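Pandville Toy Library: Sorting Room Gallery
Posted 29/07/2025 by Berenice Trujillo

The sorting room is at the back of the Cidlow building, past the loan desk. Everything that is returned or donated comes through it before it goes on the shelves. Dardo Valdebenito runs the room and set up the bins and tables we use now. Since May we have checked in 1,332 items. The goal for the year is 2,000.

Returns are accepted whenever the desk is open. Please put small parts in a bag and write the name of the set on it. Soft items can go in without a bag.

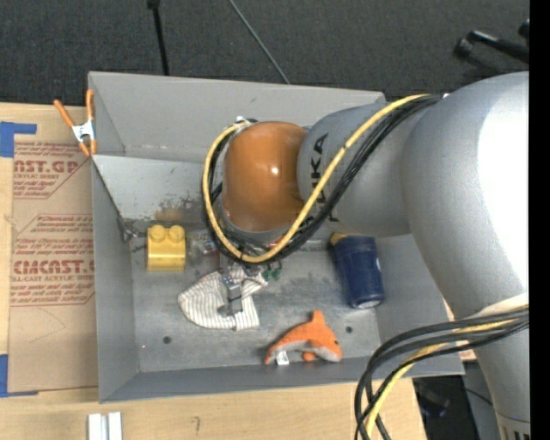

Soft items get sorted first, and then the hard toys. Doll blankets, play cloths and puppet clothes go to the wash pile, and anything with a tear goes to the mending shelf. Prints and patterns are noted on the card so the right cloth goes back to the right set. The white one with the thin dark stripes, crumpled on the floor of the gray metal bin, is listed as "striped cloth, white." The bin has some rust near the back and a scratched floor, and it is on the list to be repainted along with the table legs in the hall.

Sets with missing pieces stay in the room for 5 weeks. After that they are offered as spares. The Limetti blocks and the Fogh train track are the two sets people ask about most, and we have spare pieces for both.

Next gallery: the shelves in the front room, with the new labels.

To donate, leave items at the loan desk with your name and a phone number. We can't take battery chargers or car seats.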